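Descaling and Deodorizing a Vacuum-Insulated Bottle

The method removes mineral scale and stale coffee odor from a steel-lined bottle. It does not repair a failed vacuum. If the outer wall gets hot after filling, replace the bottle.

You need white vinegar, baking soda, a long bottle brush and a kettle. Clear a flat work surface next to the sink. 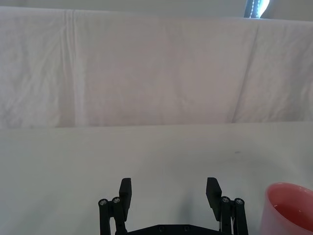 White work surface

Step 1. Take off the cap and pull the gasket. Wash both in warm water with dish soap and set them aside to dry.

Step 2. Rinse the bottle and look down the neck with a flashlight. Scale shows as a chalky film, coffee residue as a brown one. Check the threads as well — residue there keeps the cap from seating.
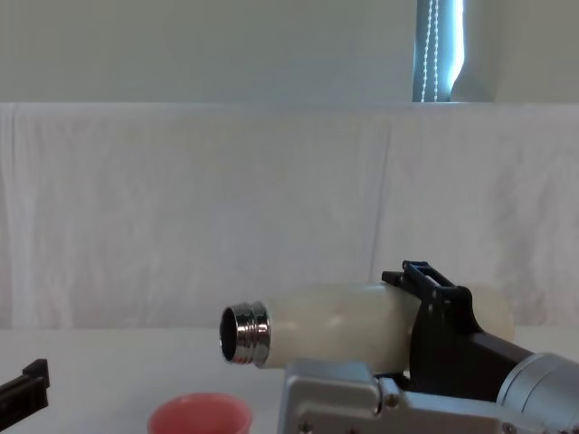
Presville, March 26, 2023

Step 3. Pour in 40 ml of vinegar and top up with 300 ml of warm water. Swirl, then let stand for 20 minutes. Leave the cap off. Larger bottles need the same ratio, filled to cover the film.

Step 4. Brush the walls and base, empty, and rinse until the vinegar smell is gone. 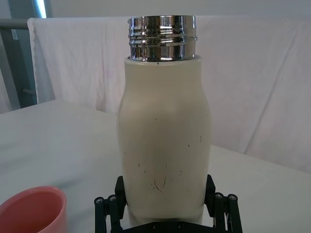

By the Drastix Home Care Desk

Step 5. For odor, add 3 teaspoons of baking soda and fill with hot water. Stand overnight. Never combine this with the vinegar step in a closed bottle — the gas will build pressure.

Step 6. Rinse again and air-dry upside down on a rack, tilted so that air can reach the inside.

Do not use bleach or steel wool on the liner. Scuffs on the outer finish do not affect insulation and can be left alone. Dents near the base are a different matter, and call for a hot-water test before further use.
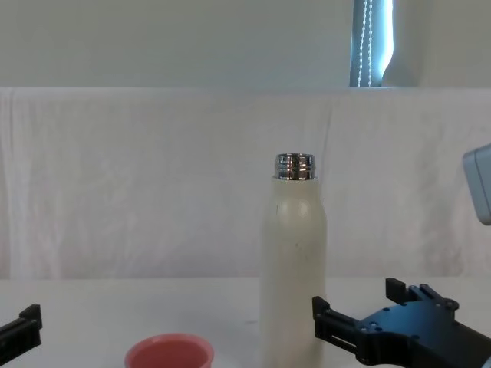 Bottle with cap off, threaded neck exposed

Refit the gasket with the lip facing the same way as before. Store the bottle open. In hard-water areas, repeat steps 3 and 4 monthly.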